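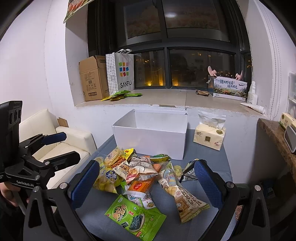

Chapitre 5
Le poste de travail automatisé : tâches, gestes et collectifs

5.1 Une situation de départ

L'entreprise Undesent prépare des assortiments de produits alimentaires conditionnés pour des comités d'entreprise et des boutiques. Son catalogue comprend 307 références, dont la plupart sont des sachets souples de petite taille. Jusqu'en novembre 2022, toute la mise en boîte se faisait à la main, sur des tables où chaque opératrice disposait d'un tas de sachets et d'une boîte ouverte. Le travail consistait à prendre, orienter, poser, puis vérifier la composition avant fermeture.

La direction a ensuite confié à la société Istis l'étude d'une automatisation partielle. Le projet, appelé Sastero, portait sur la seule opération de prise et de dépose. La composition des assortiments, le contrôle et la fermeture restaient à la charge du personnel.

Sur le papier, l'opération est simple. Dans la pratique, un sachet gonflé d'air ne se saisit pas comme un sachet plat, un emballage brillant gêne la détection, et les produits en vrac se recouvrent les uns les autres. Pour apprendre ces gestes au système, Istis a demandé aux opératrices de les exécuter elles-mêmes avec des pinces tenues à la main, équipées d'une caméra. Les enregistrements ont servi de base à la programmation des bras.
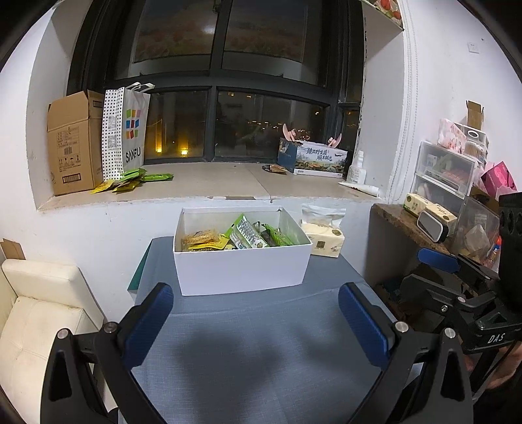

Figure 5.1 Remplissage d'une boîte à l'aide d'une pince tenue à la main.

5.2 Tâche prescrite et travail réel

On appelle tâche prescrite ce que l'organisation demande de faire : un mode opératoire, une cadence, un niveau de qualité. Le travail réel désigne ce que la personne fait effectivement pour y parvenir. L'écart entre les deux existe à tous les postes, et l'automatisation le rend visible.

Chez Undesent, le mode opératoire tenait en 2 pages. Il ne disait pas que les opératrices aplatissaient les sachets du plat de la main avant de les ranger, ni qu'elles gardaient les plus rigides pour caler les bords. Inês Macedo, opératrice puis formatrice sur le projet, a relevé ces gestes au fil des enregistrements. Plusieurs ont été ajoutés au mode opératoire, y compris pour les postes restés manuels.

5.3 Ce qui change pour les opérateurs

Le contenu des postes s'est déplacé. Les opératrices passent moins de temps à remplir et davantage à alimenter la zone de prise, à reprendre les boîtes mal garnies et à signaler les références que le bras ne saisit pas. Les douleurs au poignet sont moins souvent mentionnées dans les entretiens. La fatigue liée à la surveillance l'est plus.

La question de la reconnaissance s'est posée dès janvier. Kofi Osei, délégué du personnel, a demandé que le temps passé à enregistrer les gestes soit traité comme du temps de formation dispensée, avec la prime correspondante. Il a aussi demandé qui conserverait les images. L'accord signé prévoit que les visages ne sont pas filmés et que les enregistrements ne peuvent servir à évaluer une personne.

Un second atelier, celui de Janjua, a fait un choix différent, que nous étudierons à la section 5.6.

Notions à retenir
Tâche prescrite
Travail réel
Savoir-faire incorporé
Report de charge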